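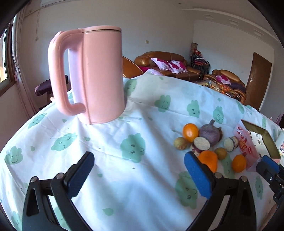

一、为什么先写预算，再写技术

我们组的课程项目叫Govamside，题目是“面向家庭杂物抓取的低成本数据采集方案”。题目里“低成本”三个字是开题时加上去的，当时谁也没有认真想过低到多少才算低。学院批下来的经费是2000元，要覆盖设备、耗材、运费和可能的维修，超出部分自理。这个数字在机器人方向里相当尴尬：买一台像样的机械臂想都不用想，买几个舵机自己拼又绰绰有余，而拼出来的东西能不能用是另一回事。

所以本报告把采购放在前面。算法部分只占最后一节，篇幅也短，原因很简单，我们到中期为止做得最多的事情是比价、写邮件、等回复和改表格。查往届报告时，我们发现设备一栏通常只有一行字，写个型号和总价就完了，看不出钱花得值不值，也看不出有没有买错。我们希望下一届同学至少能从这份报告里知道哪些钱不必花。

二、需求是怎么一步步缩水的

最初的需求表写得很大：要双臂，要能倒水，要能整理桌面，还要能在不同房间里换着做。指导意见只有一句，问我们这些要求里哪几条能用现有经费验收。我们回去删了一轮，删到只剩下桌面抓取和归置，机械臂也从“必须购买”改成了“有条件再借”。

删完之后，真正需要买的是手持夹爪。采集时人握着它去夹东西，记录的是夹爪的运动和视角画面，之后再拿去训练。这条路线的好处在宣传资料里讲得很满，什么“人人可采”“即拿即用”，我们对此保留意见。至少从我们试用的情况看，新手拿起来以后的头几段录像基本都得删，手抖、转腕太快、夹爪张合和画面对不上，各种毛病都有。如果按宣传里的效率做预算，采集时间一定会被低估。

物品方面反而没有花什么钱。电水壶、橙子、洋葱、切开的紫薯，一般家里都找得到，放在客厅铺了布的台面上就能录。这些东西形状差得远，壶身是圆柱，壶把又大又方，橙子会滚，紫薯的切面又是平的，用来检验夹爪的适应性比成套的标准积木更有意义。我们曾经把一套标准测试物体列进预算，后来整行划掉了，到现在也没有后悔。

三、三种方案的比较

方案甲：向Kiria购买成品手持夹爪套装。报价1102元，含夹爪本体、备用指垫和安装相机用的支架，不含相机。优点是到货就能用，机械部分不需要自己调。缺点也很明显，报价单上没有写指垫的材料和寿命，写邮件去问，回复是“正常使用无需更换”。什么叫正常使用，对方没有解释。我们在表格里把这一条标成了风险项。

方案乙：按公开图纸自己打印，零件从Hornex的网店配齐。单看零件清单，价格比方案甲低不少，组里一度倾向于选它。后来把打印失败的材料、螺钉轴承的最小起订量和两次运费都加进去，差距缩小到几乎可以忽略。更麻烦的是时间，学院的打印机要排队，排到我们的时候已经接近中期。自制方案的支持者通常不把人工算进去，因为学生的时间在表格上是零元。我们认为这种算法有问题，但又不知道该按什么标准折算，最后只能在备注里写一句“未计人工”。

方案丙：租用Chacko的整套采集设备，包含手持夹爪、相机和后处理软件。租金看上去不高，合同里却要求缴纳押金，而且软件导出的数据格式只有他们自己的工具能打开。租期结束以后，如果我们没有及时转换，录的东西等于白录。销售人员承诺可以提供转换脚本，我们要求写进合同，对方说需要内部确认，之后就没有下文了。

比较之后选了方案甲。说实话，这个结果谈不上令人满意，只能说另外两个的毛病更大。相机用的是组员手头已有的，没有进入预算，这一点在评审时被质疑过，认为不能代表真实成本。我们接受这个意见。如果有同学要照着本报告采购，请务必把相机单列一行。

四、耗材和维修为什么要单独留钱

初稿的预算表里没有维修项。当时的想法是保修期内坏了就退换，何必占用额度。拿到保修条款后发现，指垫、螺钉和连杆都属于易损件，不在保修范围内，而这几样恰好是夹爪上最容易出问题的部分。

两侧钳口内面贴的蓝色垫子表面有纹理，靠它增加摩擦。夹表皮光滑的东西时，垫子贴得正不正直接影响成败，稍微翘起一角，橙子就会从侧面挤出去。黑色连杆靠银色螺钉固定，录得久了我们会顺手拧一遍，也说不清是真的松了还是心理作用。总之，这些都需要备件，备件都需要钱。

我们最后给耗材和维修留出最多300元，规定不得挪作他用。中途有人提议拿这笔钱买一块新的桌布和两盏补光灯，没有通过。补光灯也许有用，但没有人能说明不用它会差多少，而指垫坏了肯定没法录。

扣除夹爪和这笔预留以后，账面上还剩不到六百元。我们没有急着花掉。往届的做法往往是在结题前集中采购，把余额用完，买回来的东西下一届未必知道放在哪里。我们更愿意把它留到后期，如果需要租用机械臂做一次验证，这点钱多少能顶上。

五、采集安排与实际消耗

正式采集放在试用之后。每次采集之前先确定任务，例如把水果拢到一处，或者握住壶把挪动水壶，再由同一个人连续录完，中途不换手。这样做是为了减少习惯差异，代价是录的人很累。手持夹爪拿在手里并不重，但是举着做精细动作，手腕很快就酸，后面的录像质量明显下降。厂家的资料里没有提过这件事，我们觉得至少应该给一个建议的单次使用时长。

台面也比预想的麻烦。布下面不平，中间高、边上低，圆的东西放上去位置不稳定。组里对此有两种意见，一种认为应该换成平整的桌子，免得数据里混进无关因素；另一种认为真实家庭里到处都是不平的表面，换掉反而失去意义。我们暂时保留了布面条件，同时计划在平桌上补录一组对照。这组对照目前还没有做，所以任何关于“不平台面影响成功率”的结论都不成立，中期答辩时我们在幻灯片里写过类似的话，这里更正。

截至提交本报告，经过筛选保留下来的录像是37段。这个数字不好看。按开题时的进度表，应当远多于此。差距主要来自三处：前期等货，试用阶段的录像大部分不合格，以及我们对“合格”的定义中途改过一次，导致一部分已经入库的又被剔除。其中第三处完全是我们自己的问题，标准应该在第一段录像之前定下来。

把采购费用摊到这些录像上，单段成本高得有点难看。有组员建议把试用阶段的也算进分母，报告会漂亮得多。我们讨论后没有采纳，但承认目前的算法同样不公平，夹爪还能继续用，一次性摊完会夸大成本。比较合理的做法是按预期寿命折旧，可是如前所述，厂家没有给寿命数据，我们只能等用坏了再说。

六、关于“低成本”的几点怀疑

做完这些以后，我们对题目本身有些动摇。手持夹爪便宜，是和机械臂相比。它采到的数据最终还是要放到机械臂上去验证，那一步的费用并没有消失，只是推迟了，也可能转嫁给了别的组。如果一个项目只做前半段，然后宣布成本低，我们认为不太站得住脚。

另外，家庭环境的多样性也不是免费的。换一个房间，光线、家具、背景全都要变，搬运和布置的时间仍旧落在人身上。我们目前主要在客厅录，沙发、茶几、门窗都会进入视角，背景看上去挺丰富，可说到底还是同一间屋子。用这批数据训练出来的模型换个地方能不能用，我们没有把握，也不打算在报告里做任何暗示。

至于方案甲的供货方，夹爪本身做得不差，张合顺畅，装配也算整齐。我们的不满主要在文件上：没有易损件清单，没有指垫更换说明，报价单和发票上的品名还对不上，报销时来回改了好几次。这些小事加起来，耗掉的精力比调试还多。

七、给后续采购的建议

询价时同时索要易损件的单价和供货周期，对方不给就按最坏情况估计。

租赁类合同先看数据导出格式，再看租金。口头承诺的转换脚本一律当作没有。

自制方案请把打印失败的材料写进表格，排队时间也写进去。

借用的相机、支架、存储卡都要列出来，可以标注为零元，但不要省略。

合格标准在采集之前写好，打印出来贴在台面旁边。

八、尚未完成的工作

平桌对照组未录。机械臂验证未做，是否租用要看实验室的设备能否在十二月空出来。模型训练目前只跑通了流程，用的是全部保留录像，没有划出独立的测试部分，因此训练曲线不附在正文里，附了也说明不了问题。预算表的最终版会在结题时随发票一并提交，预留的维修款如果没有动用，将退回学院。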